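Renata Ojeda has run the dye laboratory at Skelivetti for 29 years. Black cotton, she says, fails mostly at the rinse. "Unfixed dye sits on the fibre. The customer calls it fading."

Her test wash runs at 40 degrees, with samples drawn at set intervals. Of 211 lots checked in January, she sent back more than 100. Salt dosing was the usual fault. "Weigh it. Do not use the scoop."
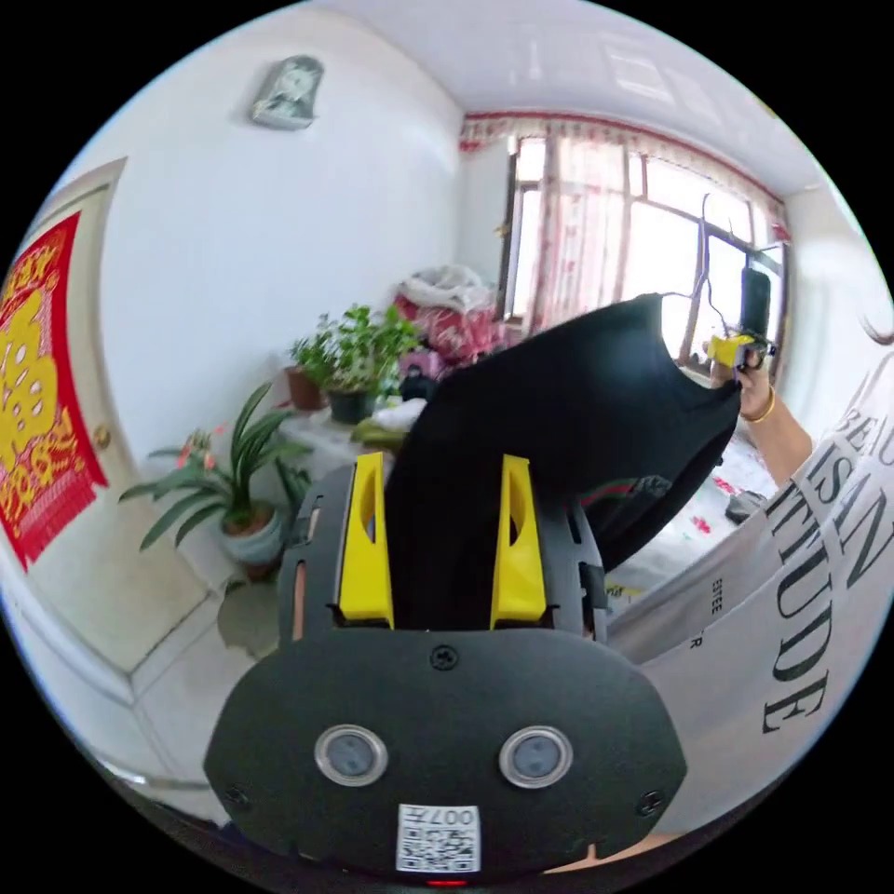
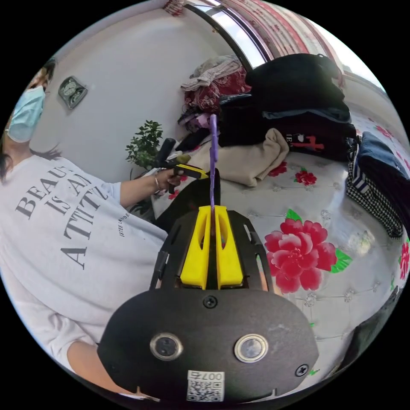 Does vinegar set the dye in a black shirt at home?

"It has no useful effect on reactive dye," Ojeda says. "Wash it cold, inside out."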